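Notebook, dye and fabric bench
16/10/2022

Continued the fading test on black cotton. Last entry is from September, when I cut the strips from the Darkdale roll and put half of them in the window. The other half stayed in the drawer, wrapped in paper.

The strips from the window are now clearly more brown than the ones from the drawer. I expected a gray tone, so this is a small surprise for me. The Jarkcombe strips changed less, but they were heavier cloth from the beginning, and I should not compare them directly. I must weigh a piece of each before I write anything in the report.

Re-dye bath, first try: 1000 ml water, 35 g salt, the black powder from Nuttall. Salt went in after the powder was dissolved. Last time I did the opposite and got spots. Stirred by hand with the glass rod, then left for 2 hours with the lid on. Rinsed 3 times. The last rinse water still had some blue in it, so I think the fixing step is too short.

One question is still open, how to judge the color when the cloth is not flat. In the folds the black looks much deeper, and two people can give a different note to the same piece. For the comparison we should always press the cloth first and look at it from the same side of the table.

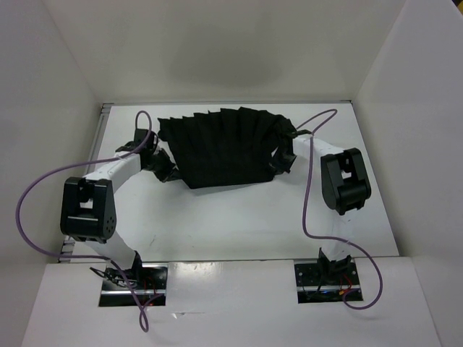

Black cloth on the white surface, pleat-like folds toward the far edge, smoother in the near part.

Flula asked if we can deliver the color card earlier. I answered that I prefer to wait for the second bath. If the rinse water is clear, I can cut the samples on the same day.

To do:
Longer fixing time, same quantity of salt.
Weigh the strips, both cloths.
Order more of the Nuttall powder, the jar is almost finished.
Write the bath number on the strips with thread, the pen is washed out again.
Ask who has taken the small scale from the shelf.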